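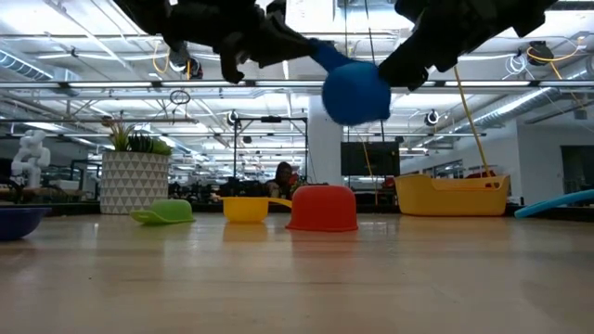

Membership and Meetings: Frequently Asked Questions

Neltberg Civic Association
Last revised 22 September 2025

Who can join?
Any adult who lives or works in Neltberg or in the Morin district. Business owners may join as individuals. Firms, including member employers such as Munix, hold a separate associate status without a vote.

How old is the association?
It was founded in 1895 and has operated under its present bylaws since they were last rewritten in full. Copies are kept at the front desk of Tova Hall.

How do I apply?
Fill out the one-page form and have it signed by two current members. If you do not know two members, attend a regular meeting as a guest and ask the secretary to introduce you. Applications are read aloud at one meeting and voted on at the next.

What are the dues?
Annual dues are $168, payable in April. Members admitted after that month pay a prorated amount for the first year. Dues are not refundable.
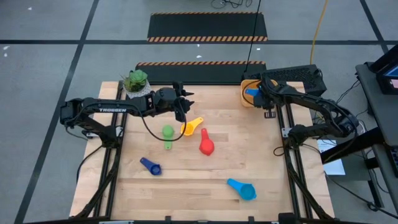
Is there an attendance rule?
Members are expected at half of the regular meetings in a dues year. Service on a project day counts as one meeting. A written leave of absence — for illness, travel or family reasons — suspends the rule for up to six months.

What is a quorum?
Twenty-three voting members, present in person. Proxies are not accepted. If a quorum is not reached within 20 minutes of the posted start, reports may be heard but no vote is taken.

Can a nonmember propose a project?
Yes. Proposals must state the purpose, the cost and the name of a contact person. A member must sponsor the proposal before it is placed on the agenda.

Does the association endorse candidates?
No. Candidates may speak at a meeting only if every candidate for the same office has been invited.

How do I resign or transfer?
Send a signed letter to the secretary, Kazimiera Pawłowska. Resignation takes effect on the date received. Unpaid dues remain owed.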